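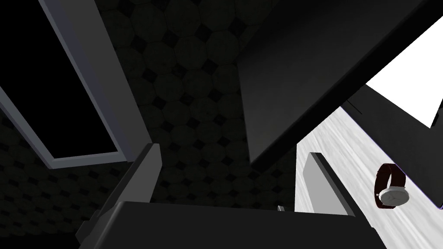 By Tolera Demissie, Gadgets and Kits Writer, Ollell Kids

Print this page | E-mail this page

Picking up a watch. Easy, right? You see it, you grab it, done. Now try it with two stiff gray fingers and no skin. And you can't feel how hard you're squeezing.

That's the job you get in Nirkix, a robot kit from a company called Tascombe. It came out in March and our school club has been trying it since. There's no robot in the box. No box either! You download it, and the robot lives in the computer. So does the house it works in, and the furniture, and everything lying on the furniture.

This kind of thing is called a simulation. Sim for short. A sim is a pretend place with rules copied from the real world. Drop a cup in the sim and it falls. Push a table too hard and it slides. The computer works out all the pushes and falls many times every second, very fast, and then draws what it worked out.

Why practice in a pretend house?

Well, robots are clumsy when they start learning. They knock stuff over. They squeeze too hard, they miss, they bump the wall. In a real kitchen you would be sweeping up all day. In the sim you press Reset and the room goes back how it was. Takes a second.

Also a sim robot can practice while you're asleep. I set mine going at 8 pm and it had done 400 tries by breakfast. It got the watch on 313 of them. The other ones, it mostly pushed the watch along the table. Once it dropped it behind.

What you get

The Nirkix starter kit has seven rooms. My favorite is the dark one, with wallpaper made of octagons and a pale wood tabletop. There's a wristwatch on the table with a reddish-brown strap, and the strap sticks up in a loop. Good place to grab! The round part is harder, because it's smooth and kind of flat.

You also get a robot with two arms. At the end of each arm is a gripper — that's the robot word for a hand. And you get a list of jobs, from easy to really not easy.

How do you tell it what to do? Three ways. You can drive the arms yourself with the keyboard, which is fun and very hard. You can snap together blocks that say things like OPEN, MOVE and CLOSE. Or you show it the job a few times and let it have a go at copying you. I used 10 shows for the watch and that was enough to get it started.

Where you look from matters too. There's a button to switch views. Up close to the fingers everything is big and tilted and you lose track of which way is up. Farther back you can see both arms, but small things get hard to spot. Switch a lot. That's my tip.

The plant job

This one's the hardest in the kit I think. There's a small table with a potted plant on it, big dark green leaves hanging over one side, and the pot sits on a stand with thin legs. The robot has to work on that table without knocking the plant.
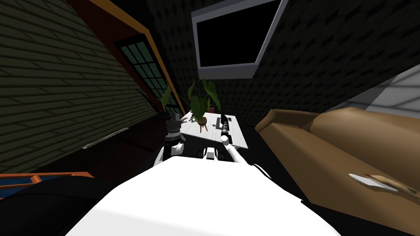

Two arms is more trouble than one, by the way. You'd think it would be easier. But each arm has to keep out of the way of the other one, and if you only watch the right arm, the left one drifts. Mine hit the plant over and over. Reset, reset, reset.

What helped was going slow. Also moving one arm at a time, and stopping to check from another view before closing the fingers. My blocks went OPEN, MOVE A LITTLE, STOP, LOOK, MOVE A LITTLE MORE. Boring to watch but it worked more often.

Does it work on a real robot after?

Sometimes! This is the big question and even grown-up robot builders argue about it. The sim is close to real but not the same. Real tables can be sticky. Real lights make glare. A robot that was great in the sim can get muddled by a shiny spoon. People call this the "reality gap". One way to shrink the gap is to change the sim a bit every try — different light, table moved over, watch turned around — so the robot doesn't just memorize one room. Nirkix has a button for that, called Shuffle. Turn it on early. I didnt and had to start my watch lessons all over.

The not so good bits

It's slow on old computers. Our club laptop got so hot we had to take a brake. The instructions skip a step when you set up the second arm (you need to click Wake Arm first, it doesn't say). And there's no sound, so when something falls you might miss it.

Who's it for? I'd say nine and up, or younger with somebody to help read the blocks. If your school has the Buenaventura version, it's the same rooms but with lesson sheets added. Ask before you buy your own.

OK try the watch first. Then the plant. Write and tell us your score out of 10!

Print this page | E-mail this page

Contact Ollell Kids | © Ollell, all rights reserved | Back to top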